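Notes from the Otlow robotics evening class, February 2022

I promised Radka I would write something up before the next session, and as usual I have left it until the kettle is on and the biscuits are out, so forgive the crumbs.

For anyone new to these pages, I signed up in November for the beginners' robotics course at Otlow, mostly because my sister had given up asking me to take up bowls. I thought it would be all soldering and sums. There has been a bit of both, but most of the term has gone on one project, which we call Akl (a name that came out of a long argument over soup and has stuck). The idea is to teach a gripper to tidy clothes by showing it how a person does it, over and over, with the gripper held in your own hand. Pick up the jumper, move the jumper, put the jumper down, and start again.

You would not believe how many ways there are to pick up a jumper! Hidayah Tuhumury, who teaches us and has the patience of a saint, made us watch our own hands for a whole evening before she let us near the tool. I had never once noticed that I pinch a sleeve first and then sort of scoop. Radka goes straight for the middle of the heap. Hidayah says both are fine as long as you do it slowly and don't change your mind halfway, and I change my mind halfway all the time, in clothing as in life.

By the end of last week the class had 1,726 recordings between us, of which I am responsible for rather a lot of the wobbly ones. We lost 11 from my first go as I had kept my thumb in the way, and I was quite cross about it until Radka owned up to losing more than that at Cundolholm the week before.

We have moved on from the tidy little squares of cloth we began with, and now it's proper clothes on proper furniture, which is a good deal harder. Dark things on dark leather are my particular enemy.

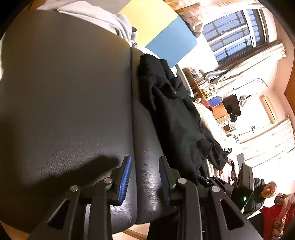
Lining up on the black heap on the chair, blue grip pad on the left finger.

Next we have two sessions on folding, which I am dreading, and then the open evening at Grillinholm, where each pair gets a table and has to explain itself to the public. Radka wants to do the talking and I am very happy to let her. I've said I will bring a cake, and a few old cardigans for people to practise on, so if you have any going spare do let me know before I start raiding my own wardrobe.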